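Filed under: Podcast, Season Notes, Listener Questions

Before You Listen: Questions About the Vonbridge Episodes

What is this season about?

Vonbridge, a river port that keeps turning up on lists of places to visit before everyone else does. Our host, Somtochukwu Okonkwo, spent January there talking to people who run guesthouses, drive buses and sell lunch. There are six episodes. The lists get a hard look in the first one.

So is it worth visiting or not?

Depends who's asking. The old market is good and the ferry ride is better. The "untouched" part is a stretch when 70 tour boats are licensed to use one pier. We'd be wary of any article that mentions the sunsets and skips the water bills.

Who paid for the trip?

We did. The tourism office offered rooms and a driver, and we said no. Plenty of travel shows say yes and mention it in small type, if they mention it at all.

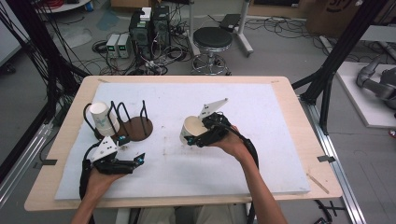

Do you talk to anyone in charge?

We tried. The port authority sent a statement that answered a question we hadn't asked, and we read it out in full in episode 4. Uchenna Ekpo, who covered the pier contracts for a local paper, explains what the statement leaves out. She has been at it longer than we have, and it shows.

Is the Ghauri dish really the best thing to eat there?

It's a fish stew with sour plum, and it's fine. The claim that it beats everything else in the region came from one chef on one visit. Episode 5 has three cooks arguing over the recipe — none of them agree on the plum.

Did prices go up as much as people say?

The official figure looks low to us. The stallholders' figures look high, and they have their reasons too. We give both and say where each came from.

Where can I hear it?

Gronico carries every episode free. Privard has it as well, but puts new ones behind a subscription for the first week. We don't love that and didn't get much say in it.

Will there be transcripts?

Yes, for all six. The first two are up as of June 29, 2021. The rest are being checked by a person, so expect a wait. If you spot a mistake, write in with the episode number and the minute, and we'll note the correction on the episode page.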